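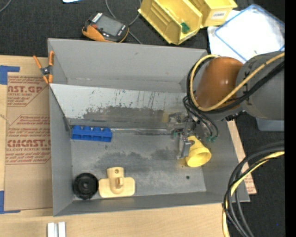 Spare parts swap is back at the Brorkness library

Updated 5/18/21

We're so happy to have this one on the calendar again! The spare parts swap returns to the downstairs meeting room this month, and if you've never been, it's a lovely way to spend a morning. You bring the odds and ends you've been saving for years (lamp knobs, shelf pegs, blender feet, that one hinge) and you go home with the piece you've been missing. Or with somebody else's odds and ends, which happens to me every time.

The last swap was in January, and 1008 small parts found new homes. I went in looking for a drawer pull and came out with a stove dial that fits my mother's old range perfectly – she called me twice that week just to talk about it.

Ximeng Xiong will be at the repair table again with her glue, her tiny screwdrivers and a great deal of patience. She can look at up to 14 items over the morning, so put your name on the sheet by the door as soon as you get in. Lamps and toys are her favorites, but she's happy to look at a toaster too. Please empty the crumbs first!

A few things to know before you pack your box. Clean parts only, please, and no batteries or paint. If you know what a piece came from, tape a note to it – even "bathroom, maybe" helps. Coffee is from the Longo bakery next door, and they've promised the cardamom rolls.

Doors open at 9:30. Use the side entrance on Skendico Street, and bring a bag for the trip home.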